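4.2 The bed as a folding surface

Clothes folding in the home is usually studied at a table, yet most households in the Ernwood survey had no table free for it. Of the 293 respondents, 61 percent named the bed as the place where they fold most often. A bed is wide and low, and its covering gives under the cloth, so an edge that has been lined up can shift when the next fold is pressed down. Figure 3 shows striped clothing on a bed with a patterned blue covering.

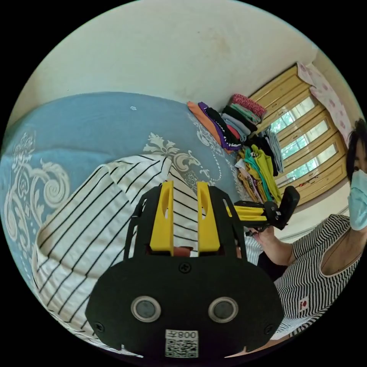

Striped garments were of particular interest to the study. Stripes make a fold easy to read, as their direction changes where the cloth turns over. Participants were asked to fold each garment in their own way, and no target shape was given. Sessions were held in bedrooms and lasted until the participant considered the pile finished.

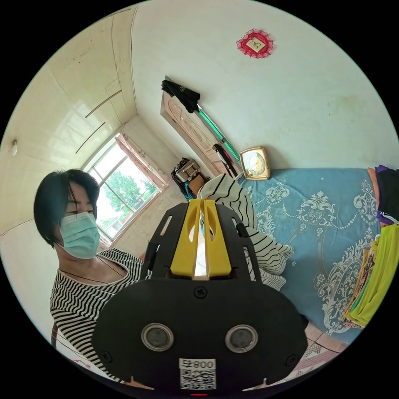
The position of the folder relative to the bed also affected the method chosen. Those who sat tended to work close to the mattress edge and to fold toward themselves. Those who stood used the middle of the bed and more often laid a shirt out flat before the first fold. Piles were left on the bed for roughly 5 minutes and then moved to a shelf, where any loosening was noted. 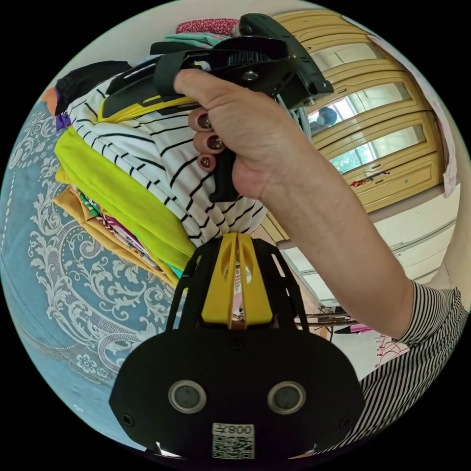 Figure 3. Striped clothing in the bedroom setting.

Unnur Blöndal objected, on reading an early version of this section, that a soft surface should not be treated only as a drawback, as it holds a knit garment in place better than a polished table does. The comparison in Section 5 was extended to include this point.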